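Storing Dry Snacks after Opening: Pouch or Jar
Project report, Trorkcombe, August 4, 2024

3. Materials

The trial compared two ways of keeping a dry snack once the package is open: folded in its own pouch, or moved to a glass jar with a hinged lid. The jar holds 830 ml. Each portion was 17 g, weighed on a Viko kitchen scale. All handling was done on one wood tabletop, wiped down between portions. 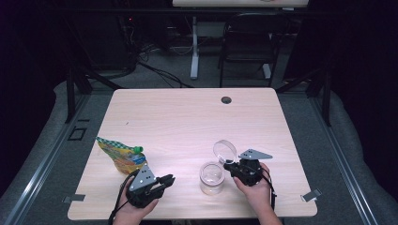 Figure 1. Glass jar with the lid open; spouted pouch at left.

4. Handling

Flexible packages were harder to manage than the jar. A full pouch bulges when pressed from the side, and the contents shift before the wall gives. Pouches were therefore held low on the side — never at the top seal — and set down before opening. The jar needed one hand on the body and one at the lid.
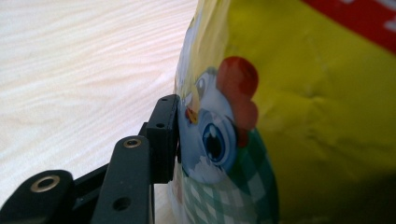 Giraldo asked at the May review whether the headspace in the jar would cancel any gain from the tighter lid. It might for small portions. The jar was mostly air at 17 g, so a 400 ml jar has been added to the second series. Results for both sizes are in section 5.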